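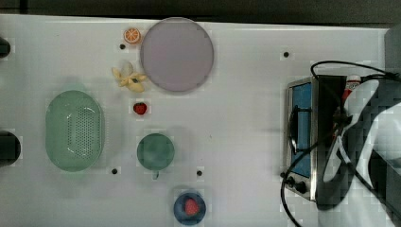

Why does the same guitar sound brighter through one lead than through another?
Mostly it comes down to capacitance. A longer lead, or one made with a different sort of cable, loads the pickups a little more, and the top end softens as a result.

Electric Guitar Set-up and Care
Handout 4: Volume, tone and the lead in between

Welcome back, and I hope everyone had a good rest over December and managed to get some playing in between all the eating. We left off last term with the pickups themselves, and this time we follow the signal out of the pickup, through the two knobs most of us never think about, and down the lead to the amp. It is a gentler session than the last one, I promise, and there is no winding to do!

The volume control

A volume pot (short for potentiometer) is a strip of resistive material with a wiper that slides along it as you turn the knob. One end of the strip is joined to the pickup, the other end goes to ground, and the wiper takes its share from wherever it happens to be sitting. Turn it all the way up and the wiper is at the pickup end. Turn it down and more and more of the strip stands between the pickup and the amp.

You will meet two common values, 250k and 500k. Single coils are usually paired with 250k and humbuckers with 500k, and the reason is that even at full volume the strip is still there, quietly joining the signal to ground. A lower value lets a bit more of the treble peak drain away. If you fit 500k pots to a guitar with bright single coils you may find it rather glassy, though some players love exactly that, and I would never tell you your ears are wrong.

Pots are sold by their nominal value and the real one wanders. The Bemerer 250k pot in the practice box measured 231k when I put the meter on it, perfectly respectable for a part of that sort. Please measure yours before you solder it in, and write the figure inside the control cavity in pencil. You will thank yourself in a few years when you have forgotten all of it.

The tone control

The tone pot works with a capacitor. The capacitor lets high frequencies pass to ground more easily than low ones, and the pot decides how much of the signal gets the chance. With the knob on 10 the capacitor has very little say. Roll it back and the brightness slips away, and right at the bottom you get that round, woolly sound which is lovely for jazz chords and a bit hopeless in a loud band.

The usual values are 0.022 and 0.047 microfarads. The larger one takes the darkening further down into the mids. Do have a go with both before you settle. The Jara test board has clips on it, so you can swap capacitors without heating up the iron, and there is one for each bench.

Losing treble when you turn down

This is the complaint I hear most often, and it is a real effect. As you turn the volume down, the resistance of the pot and the capacitance of the lead work together as a filter, and the highs go first. The cure is a small capacitor across the volume pot, called a treble bleed, often with a resistor alongside it. The Vinano kit in your pack has both parts, and the sheet inside shows where they go: between the input lug and the output lug, well away from the ground lug.

Try it with a short lead first and then with the 30 ft Pelex one hanging by the door. The difference is much easier to hear with the long lead, and it is worth playing at low volume as well as high.

Before next time

Read through the wiring diagram from Handout 3 again and trace the ground connections with a coloured pencil. If your pots crackle, turn each one from end to end around 80 times and see whether it clears up before you reach for the contact cleaner. Bring the guitar, a spare set of strings, and the lead you normally play with, however tatty it is.

Handout revised 11 Jan 2026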